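The Long Ward — paperback novel

Skestden Press. Item no. 3033
By Felista Athumani
Paperback, used — good. Spine creased, pages clean, name inked inside the cover.

Nurse Imani Sarnik takes a night post at a mountain sanatorium, three weeks' work at most. Then the snow closes the pass. A patient in bed 30 who won't give his name. A doctor who writes letters and never mails them. Romance, mostly, with a bit of mystery toward the end — the mystery is the better half if you ask me.

Second printing, so it has the corrected last chapter. First printing droped two pages, watch out for that elsewhere.

Condition notes
Light tanning to page edges. Small tear on back cover, taped. No dust jacket, never issued with one. Smoke free storage.

Shipping
Goes out in a padded mailer, usually next morning. Orders in before 3 p.m. go same day. Combined postage on two or more, just ask befor you pay.
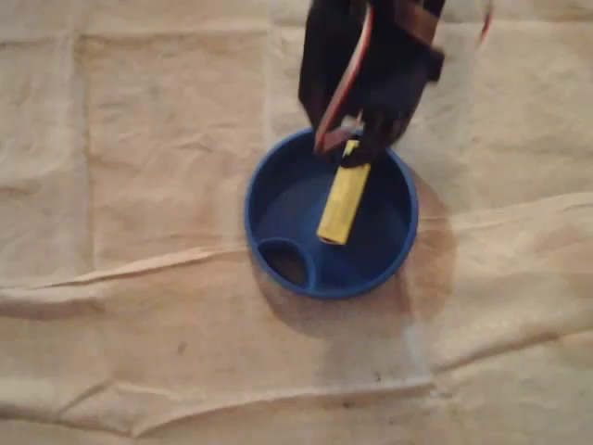
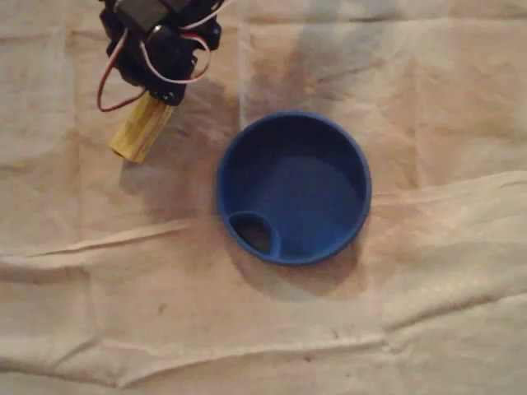
Also in stock
Harbor Nurse — Nilton Rivadeneyra, item 1189
The Brelico Sisters — Ridwan Wuisan, hardcover, ex-library
A Ring for September — Teguh Yeoh, reading copy only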